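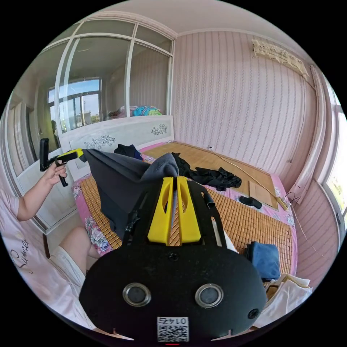
Pôle Linge et Chambres – Maison Firnlow
Point d'avancement au 31/03/2022, à l'attention de Yolanda Taipe

Bonjour Yolanda,

Alors, où en est-on ? Le pliage sur le lit avance bien, mieux que le tri, je vous l'avoue tout de suite ! On a gardé la natte en bambou par-dessus le drap à fleurs roses, et pour étaler les vêtements sombres c'est très pratique : on les repère d'un coup d'œil sur les petits carreaux clairs.

Côté dépenses, nous en sommes à 1 545 euros, housses et cintres compris. La facture de Suredside n'est pas encore arrivée, j'ai relancé Witold Czarnecka deux fois.

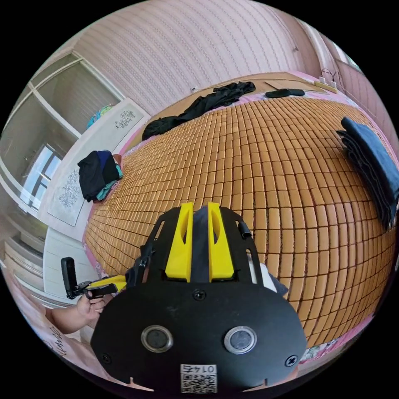

La natte en petits carreaux, sur le grand lit.

Joon-young Yeon a rédigé la fiche « vêtements » (2 pages, lisibles, promis) et Socorro la relit en ce moment. Il reste un désaccord sur les sacs en tissu : faut-il les plier avec le linge ou les suspendre à part ? Moi je les plierais – ils prennent moins de place dans l'armoire – mais Socorro préfère les crochets.

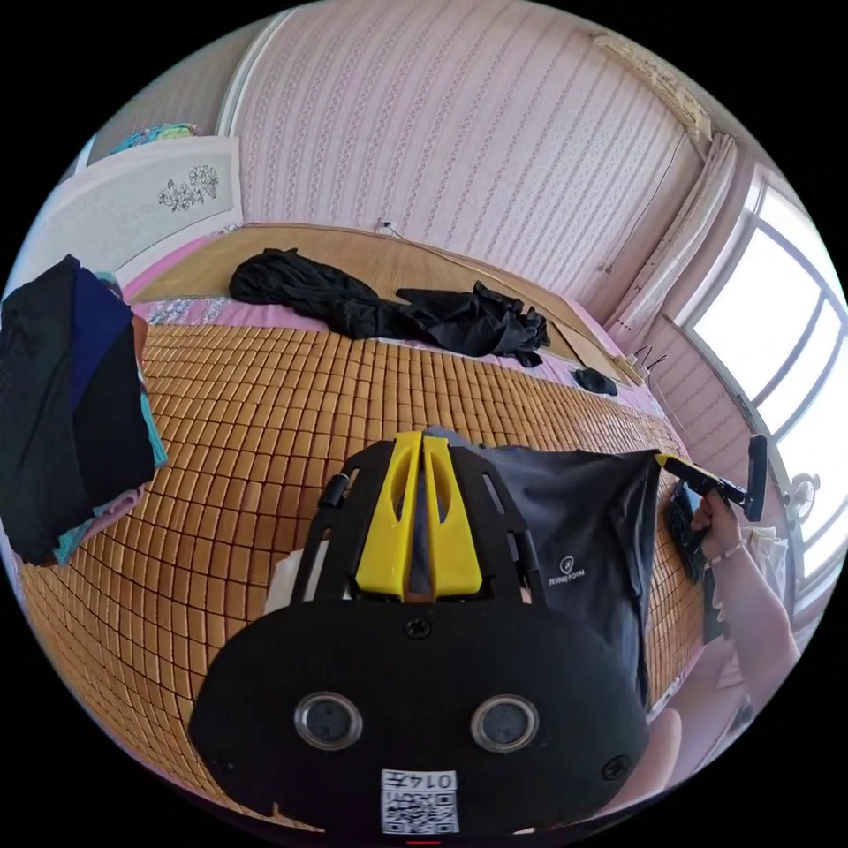 Pour la suite, il nous faudrait 46 cintres de plus et votre accord pour garder la chambre jusqu'en septembre. Je vous envoie le devis de Prudomley dès que je l'ai.

Bien à vous,
Siu-ming Wei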